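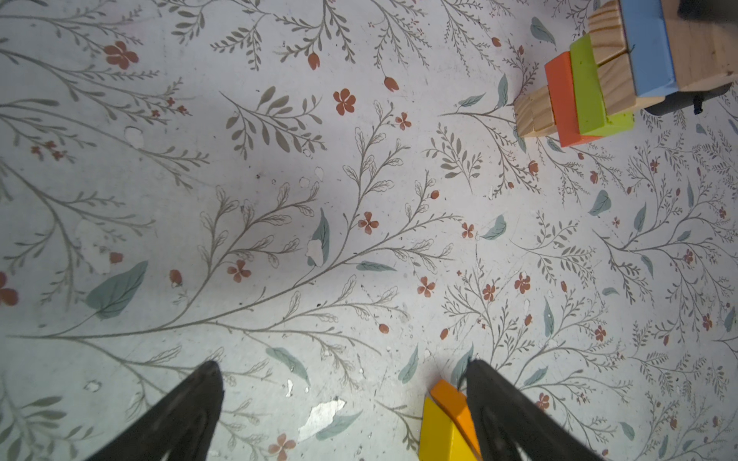
A reader wrote in last month to say that a band with one hit should stop touring once the hit is older than most of the people in the room. I had just reviewed Grillel's reunion show, and the reader thought I had been too kind. Four songs in, the letter went on, half the crowd was at the bar waiting for the single.

I was in that crowd, and the part about the bar is true. I still think the reader is wrong.

Grillel made 4 albums. The single came from the second one, and it got so much radio play that the other three might as well have stayed in the box. The third is the best of them. It has 11 tracks, hardly any synthesizer, and a bass player who had finally worked out when to leave a gap. The label, Madard, put no money behind it and then dropped the band in December, before the tour was over.

People talk about one-hit bands as if they had a single idea and ran out. Most of them had plenty of ideas and a label that wanted the same one again. Li had the same trouble. They followed a big summer record with a slow, odd one sung half in their own language, and the stations sent it back. You can find it now for less than the price of a sandwich.

What I want from a reunion show is the rest of the catalog. Grillel played five songs from the third album and saved the single for the end. Some people were annoyed. I would have been annoyed if they had opened with it and filled the next hour with covers – I have seen bands do that, and it is a sad way to spend an evening.

The show was at Gerketti, a room that holds 100 people on a good night. The sound was poor near the door and fine everywhere else. The singer can't reach the top notes anymore, so the band has dropped two of the songs by a step, and they sound better for it – heavier, and less in a hurry.

They are booked there again in the spring. I have already bought my ticket, and I plan to stand well away from the door.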